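Zinov Wrist Clamp Kit (pair)
Home / Arm parts / Wrist and cable

Price: $89 per pair
Part number: ZW-621
Stock: ships from the workshop in February

The Zinov kit is a pair of clamp bands for two-armed home builds. It gives you a fixed point behind the hand for a bracket, a cable tie or a small camera, without drilling the arm shell. We drew it up for the Annamalai build, a two-armed machine put together in a shared workshop and now set to household jobs, mostly tidying cushions and folding. Zirner cuts the bands and packs the hardware.
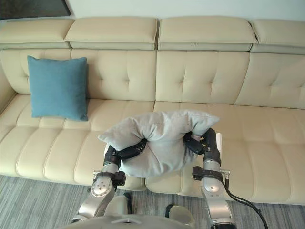 Each band closes with small screws and can be taken off and refitted as often as you like. Do the screws up a little at a time, alternating sides, and stop when the band no longer turns by hand. Overtightening will mark a metal shell. If your arm tapers at the wrist, put the rubber liner in first - it goes in with the thick edge toward the hand.

What's in the bag

2 clamp bands, black
2 short brackets
2 rubber liners
Screws and a hex key
Printed drilling template for those making their own brackets

Wrist camera position

The template has a second set of holes for a camera facing down past the hand. Where you put it is a compromise between seeing the fingertips and seeing the job.

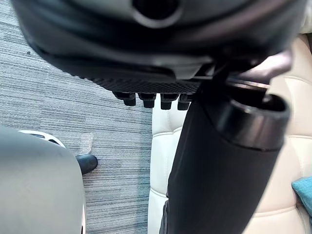 Camera height is the setting most builders get wrong on the first go. Too low and the hand fills the view, too high and the bracket catches on furniture when the arm folds. On the Annamalai build we settled on a position that keeps the sofa upholstery and the striped carpet in view together, so the front edge of the seat can be used as a reference line. Check yours with the arm at full reach as well as tucked in.

Cable routing

Leave a loop at the wrist long enough for a full turn of the hand. Tie the cable to the bracket on the elbow side only. A loop that's too generous will hang down and snag on a chair leg or a cushion zip, so trim it back once you've run the arm through its whole range. 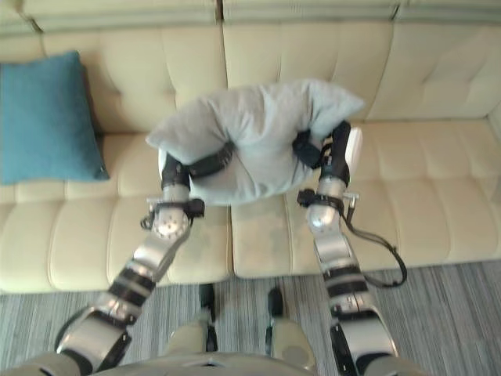
Prorkness wrote in that the loop was fine for slow work but the tie crept along the bracket after a few evenings of lifting pillows, and that a wrap of cloth tape under the tie fixed it. We now put a strip of tape in every bag.

Care

Check the screws after the first hour of use and again whenever you change hands. Wipe the liners with a damp cloth. Keep grease off them.

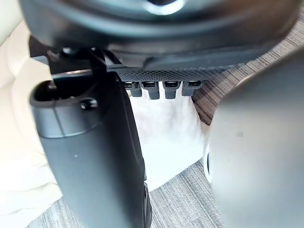 Fit and compatibility

Sold as a pair only. Measure your wrist before ordering and send us the figure with your order if the shell isn't round. The complete arm set with the bands already fitted is $3,920, built to order, pickup preferred.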